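Butcher block

Butcher block is a style of assembled wood used for worktops, tables, cutting surfaces and heavy chopping blocks. It is made by gluing together straight strips of solid wood so that the finished slab behaves as a single thick board. The strips may be of one species or several, and the variation in color between neighboring strips gives the surface its striped look.

Construction

Three arrangements are in common use, named for the part of the strip that faces up.

Edge grain. Strips are turned on their sides and glued face to face, so that the narrow edges form the working surface. Most kitchen worktops are of this type.

End grain. Short pieces are stood upright, with the cut ends of the fibers facing up. A knife tends to pass between the fibers, and shallow marks close up to some degree. End grain takes up liquid faster than the other two types and needs more oil.

Face grain. Wide boards are laid flat and joined along their edges. The surface shows more of the figure of the wood but scratches easily, and it is normally sold for desks and dining tables.

Strips in edge-grain tops are either full length or finger-jointed from shorter stock. Finger-jointed tops cost less and make use of offcuts. A common finished thickness for a kitchen top is 36 millimeters. Chopping blocks for meat are much thicker and may be held together by threaded rods as well as glue.

Materials

Hard maple is the usual choice in North America. Its pores are small and it wears evenly. Beech, birch, oak, walnut and cherry are also used, along with rubberwood and acacia at the lower end of the price range. Softwoods such as pine dent under light loads and are generally kept for tables and shelving.

Strips are kiln-dried before gluing, typically to a moisture content between 6 and 8 percent. Stock that is too damp will shrink in a heated room and open the joints.

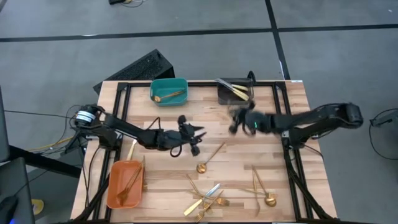

A Kusgate fitter's account puts most failed joints down to tops screwed tight to their supports, with no slots to let the wood move, and adds that glue gets blamed for it nine times out of ten. Trade literature broadly supports the first point. The Gunard fitting guide calls for slotted brackets on any top wider than 2000 millimeters along the grain or fixed to a metal base, although movement across the grain is far greater than movement along it.

Finishing

Surfaces used for cutting are treated with food-grade mineral oil, sometimes blended with beeswax. Oil does not harden in the wood and has to be renewed, monthly in heavy use. Tops that will not be cut on may be sealed with varnish or a hardening oil – tung and linseed are the usual ones. Varnish gives better protection from standing water but is harder to repair in one spot.

Both faces and all edges should receive the same number of coats. A top sealed on one side only takes up moisture unevenly and may cup.

Care and repair

Spills are wiped up promptly, and the surface is washed with mild soap and dried. Stains and shallow cuts can be sanded out, after which the area is oiled again. Open joints in an edge-grain top can be cut apart, planed and reglued, at the cost of a little width.

Commercial grading

Suppliers grade tops by color match, knots and the number of joints per strip, and the terms are not uniform. Conda sells its tops as select, natural and rustic. Gatti uses two grades and lists finger-jointed stock separately, under catalog number 3462.

See also: Cutting board; Glued laminated timber; Countertop; Wood finishing

Page last edited January 26, 2019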